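Studio News, October

Booking changes for portraits and product work

Skov Studio moves to its fall schedule on Monday. Portrait sessions will run from 9 a.m. to 4 p.m., and the last slot of the day is now held for outdoor sessions only. Light in the yard behind the building is good until a little before five at this time of year, and later bookings kept running into dusk.

Family sessions are still one hour. If you have more than six people in your group, please book a double slot. We had several large groups over the summer and the sessions after them started late.

Headshots are back on the list. A session takes 20 minutes and includes two edited files. Companies sending a whole team can reserve a half day, and we will bring the backdrop and lights to your office. Griritz did this in the spring with 17 people and we were packed up before lunch.

Wichai Ratanaporn is handling all wedding inquiries for next year. He shoots most weddings himself, with Raluca Hodoroagă as second photographer. Five Saturdays in June and September are already taken. The deposit is $500 and holds your date. The balance is due two weeks before the wedding, and albums are ordered separately once you have picked your photos.

Online galleries have moved to Pledulora. Old links will keep working until the end of the year. If you have not downloaded your files yet, please do it before then. Your password stays the same, but you will be asked to confirm your email address the first time you log in.

Raluca has taken over product and food photography. She is working through around 53 items for the Dernaleo grocery catalog this month, mostly produce and dry goods, so new product jobs will be scheduled from the second week of next month. Send her a list of what you need and whether you want a plain background or a styled setup. Items can be dropped off at the front desk during opening hours.

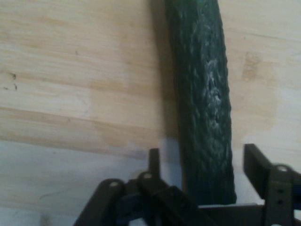 Prints and frames

Print orders for the holidays should reach us before Thanksgiving. Canvas takes the longest, usually three weeks. Matte paper prints are ready in five working days and can be picked up at the studio or mailed. We no longer carry the white box frames, but the oak and black ones are in stock in all sizes.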